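스포츠경기운영론 5주차 강의 노트
주제: 토너먼트 대진과 시드 배정

지난 시간에 리그전의 일정 편성을 다루었다. 이번 주는 단판 승부로 탈락자를 정하는 녹아웃 방식을 본다. 참가자가 2의 거듭제곱이면 대진표는 빈칸 없이 채워진다. 그렇지 않으면 1라운드에 부전승을 둔다.

경기 수는 간단히 구한다. 한 경기에서 한 명이 탈락하고 우승자 한 명만 남으므로, 3·4위전이 없을 때 총 경기 수는 참가자 수에서 1을 뺀 값이다. 예선 신청자가 927명이면 926경기를 치른다. 부전승은 경기로 세지 않는다. 중간시험에서 이 부분을 틀리는 학생이 매년 있다. 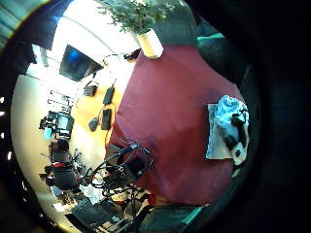 - 8 -

2. 시드 배정

시드의 목적은 상위 선수끼리 초반에 만나는 일을 막는 것이다. 8강 대진의 표준 배치는 위에서부터 1-8, 4-5, 3-6, 2-7이다. 상위 시드가 모두 이기면 준결승은 1-4, 2-3이 되고 결승에서 1번과 2번이 만난다.

시드를 정하는 기준은 대회마다 다르다. 수업에서 쓰는 Nernosow 오픈 다트 대회 규정은 랭킹 점수를 따르며, 1,000점 미만인 선수에게는 시드를 주지 않는다. Wodo컵은 전년도 성적만 본다. 전년도에 부상으로 쉰 선수는 Wodo컵에서 시드를 받지 못하므로 1라운드에 강자끼리 붙는 경우가 생긴다.

부전승은 상위 시드부터 준다. 다섯 명이 참가하는 대회라면 8칸 대진표에서 1, 2, 3번 시드가 부전승을 받고 4번과 5번이 1라운드 경기를 한다.

3. 세트제와 경기 길이

경기 길이도 결과에 영향을 준다. 한 레그의 승률이 같아도 레그 수가 많을수록 실력이 앞선 쪽이 이길 확률이 높아진다. 그래서 결승으로 갈수록 세트 수를 늘리는 대회가 많다. 다만 시간표가 밀리고 중계 편성이 어려워진다. Stalivus 리그는 1월 대회부터 준결승까지 같은 길이로 치르고 결승만 늘렸다. 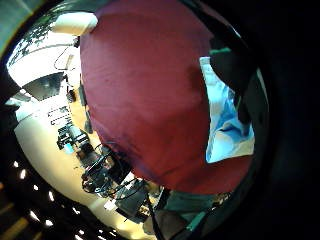 Zoila Rivadeneyra: 저는 1라운드가 너무 짧은 쪽이 더 문제라고 봅니다. 멀리서 온 선수가 20분 만에 짐을 싸면 다음 해에는 신청하지 않습니다. 패자부활전을 넣으면 경기 수는 늘어도 참가자는 유지됩니다.

패자부활전이 있는 더블 엘리미네이션은 다음 주에 다룬다. 이때 경기 수는 참가자가 n명일 때 2n-2 또는 2n-1이다. 왜 두 값이 나오는지 미리 생각해 올 것.

과제
(1) 참가자 13명의 대진표를 작성하고 부전승 위치를 표시한다.
(2) Nernosow 오픈과 Wodo컵의 시드 기준을 비교하여 한 쪽으로 쓴다.
(3) 읽을거리: Bouvier 자료집 2장.

제출 마감 10/1/21, 수업 시작 전까지. 늦은 과제는 받지 않는다.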